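Bench update, January

I finally got the two arms sharing one rail without fighting over the middle of the table. Most of the month went into that. The Orno controller sends both arms their targets from the same clock now, and the left one no longer lags when the right one starts to pull.

The old setup ran a separate process for each arm. Siiri Laur looked at my logs and found a 16 ms gap between them, which doesn't matter when each arm has its own job but matters a lot with a sheet of paper between them. I merged the two processes and threw out 1433 lines of code I was glad to see go.

Paper is what I'm testing with because it's cheap and it shows a bad grip right away. I put a paper clip on some of the sheets so there is a bit of thickness to find. The walls are corrugated panel in dark gray, bolted into extrusion. I had them up before the wiring was done and would do it the other way around next time.

Still to do: a proper box for the small board on the rail, shorter cables on the wrists, and a new set of finger pads. Thijs Hoekstra has offered to print the pads at Dastetholm if I send him the file.

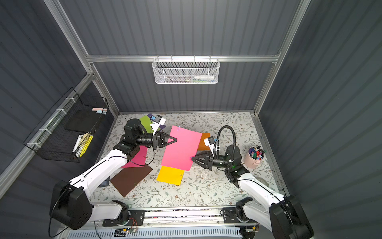
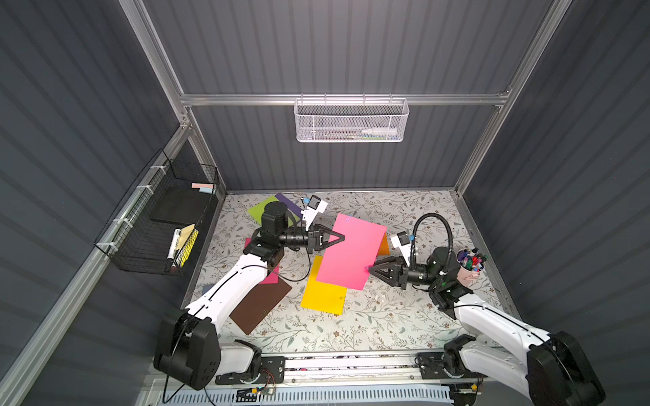
Both arms at the pink sheet, with the other colors spread out on the mat.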